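okay I have been threatening to do this thread since April so let's go. everything I know about going from "I have never solved a twisty puzzle in my life" to "my kids leave the room when they hear clicking." it's long! mute me now!

---

Background: I picked up cubing at 50. My sister-in-law had a dusty one in a drawer, I fiddled with it through an entire holiday dinner, got one side done, and was so proud I showed the waiter. One side! With the edges all wrong! I didn't know the edges could be wrong.

---

First thing I wish I'd understood. You are not solving faces, you're solving layers. The stickers on the sides of a piece matter as much as the one on top. Once that clicked I went back to my beautiful white face, looked at the sides, and it was garbage. Started over. Had a great time.

---

Second thing: the centers don't move. Turn any outer layer you like, the middle square stays put and tells you what color that side is going to be. White is opposite yellow on the usual color scheme, blue opposite green, red opposite orange. I said this out loud to myself for a week while driving.

---

Beginner method, in the order I learned it:

1. White cross
2. White corners
3. Middle layer edges
4. Yellow cross
5. Line up the yellow edges
6. Put the yellow corners where they belong
7. Twist the yellow corners

That's the whole thing. There are much faster ways and you can ignore every one of them for months.

---

The white cross has no real algorithm to memorize and that's why people get stuck on it! You're just supposed to sort of see it. What helped me was the daisy — put the four white edges around the YELLOW center first, so it looks like a flower, then match each petal's side color to its center and turn that side twice. Cross done.

---

Corners: hold white on the bottom, park the corner you want right above its slot, and do right up, top left, right down, top right until it drops in. Written out that's R U R' U'. You will do this so many times. I do it on a cube while the coffee brews. I do it in the air, on the bus, with no cube.

---

Someone asked me last time what the little apostrophe means. Counterclockwise, as if you were looking straight at that side. A letter alone is clockwise, a 2 after it means twice. I got D and B backwards for ages because I was turning them the way they looked from the front. If your cube keeps exploding at step three, check that first.

---

Middle layer was my favorite stage to learn and I can't explain why. Find an edge on top with no yellow on it, match it to its center, send it left or right. It's like mailing letters. Very soothing. I'd scramble, get to the end of the middle layer, and scramble again without finishing.

---

Then the yellow cross, F R U R' U' F'. You might have a dot, an L or a line up there. Line goes horizontal. L goes in the back left, like the hands of a clock at nine. Dot, just do it once and look again.

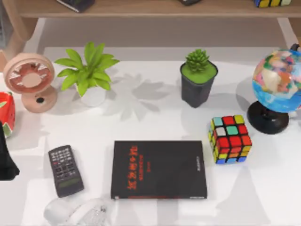
Is a scrambled cube ever truly impossible to solve?

If it got that way by turning, it can always be solved, but if somebody popped a piece out and put it back wrong, or twisted a corner in place, you can reach the last layer and find it won't finish no matter what you do.

---

I lost a whole Monday evening to a twisted corner. Every piece home except one yellow corner, sitting there sideways, smug. I redid the last step for two hours. Then I read that a single twisted corner can't happen legally, twisted it back with my thumb, and felt like a criminal.

---

The last step is the one that scares people. You're doing R' D' R D over and over and the bottom of the cube looks destroyed. Keep going!! Finish the corner you're on, turn ONLY the top layer to bring the next one over, and keep the same side facing you. I have ruined so many solves by rotating the whole cube out of panic. It comes back together at the end and it's the best feeling, I yelped in a dentist's waiting room.

---

Gear talk. My sister-in-law's old one sounded like gravel and fought me on every turn. I now use a Venateck, the magnetic one, and the difference is silly. The layers sort of pull themselves into line. You do not need a fancy one to learn! But if yours locks up all the time it might be the cube and not you.

---

Lube: one drop. ONE. I put in what felt like a normal amount of Savwood and it turned so loosely that it spun itself half a layer when I set it down. Took it apart, wiped every piece with a paper towel, put it back together. And yes I put it back together wrong and yes it was unsolvable. See above.

---

If you take one apart, put it back together SOLVED. I'm going to say that again for me specifically. Solved.

---

My times, for anyone who likes this stuff. First unassisted solve took me 36 minutes, with the moves on an index card. My first timed one after that was 900 seconds because I didn't know how to make the timer show minutes. These days I'm usually under two minutes and I'm thrilled. There are second graders who would be embarrassed for me, and they're very nice about it.

---

I know they're nice about it because I went to the Jalcombe meet! It's a Saturday thing in a library basement, folding chairs, everyone clacking away. A kid with braces watched me do my daisy and said "oh, that's a cool way to do it" with total sincerity. Then solved his one-handed while eating a granola bar.

---

Lorraine Tunstall runs the beginner table there and she fixed the biggest problem I had in five minutes flat. I was gripping the cube like it was going to get away. She had me rest it on my fingertips and push the top layer with my index finger and leave my wrist out of it. That's a finger trick, apparently! I'd been cranking the thing like a jar lid.

---

Her other advice was to slow down. I hated this. But if you turn slower you can look for the next piece while your hands finish the current one, and the pauses go away. My slow solves with no pauses beat my fast solves with staring. I tested it over a whole week because I didn't believe her.

---

How I practice, since a couple of you asked:

- 5 slow solves, no timer
- 5 timed, write them down, don't sulk
- one stage on repeat (lately just the cross)

Then I put it down. If I keep going past that my hands get dumb and I start making up moves.

---

On the cross thing. Try planning it before you touch anything. In competition you get a bit of inspection time up front, and when I started I'd spend mine admiring the colors. Now I can find two petals and sometimes three. A fourth is beyond me. I'm told it comes.

---

Color blindness note from a reply last month: some people swap out the stickers for shades they can tell apart, and there are cubes with raised shapes on the squares that you can solve by feel. I tried one with my eyes shut and got absolutely nowhere but it was a lovely hour.

---

Other shapes I've tried:

**2x2** — same corners as the big one, no edges. Great for a pocket. Harder than it looks because there are no centers to tell you where you are.

**Pyramid one** — learned it in an afternoon. Give this to a discouraged person.

**4x4** — the centers MOVE. I was not emotionally ready. You can also get an edge pair flipped at the end that can't happen on a 3x3 and you need a long ugly sequence to fix it. I have it taped inside a cabinet door.

---

I'm learning the next method up now, where you put a corner and its edge in together. I've been following the Tóth sheets because they're big print and they group the cases by what they look like, so I can find the one I've got. Some of them I already half knew from messing around. One of them I've drilled so much that I dreamed it, and it was wrong in the dream.

---

It made me slower, by the way. Much slower! For a good month. Everybody at the meet said that would happen and I still took it personally. If you switch methods and your times fall apart, stay with it, mine are only just creeping back.

---

A few things that get asked every time I post about this:

You don't need to be good at math. I count on my fingers.

You can learn from a printed page, videos, or a patient teenager. Videos go too fast for me so I used the page and then the teenager.

Peeling the stickers off doesn't save time. I tried this in fourth grade and they never stick back down.

---

Last thing and then I have to go start dinner. Learn one step, then do it until you're bored. I tried to learn all seven steps in a night and had them all mixed up by breakfast. One step every few days and they stayed put. I took three weeks total and I still remember where I was sitting for each one.

---

If you start because of this thread please tell me!! I want to hear about your first one-sided face with the edges all wrong. I'll be so happy for you. Also if anyone has a good way to remember which way the last-layer corner cycle goes, I've been guessing and doing it twice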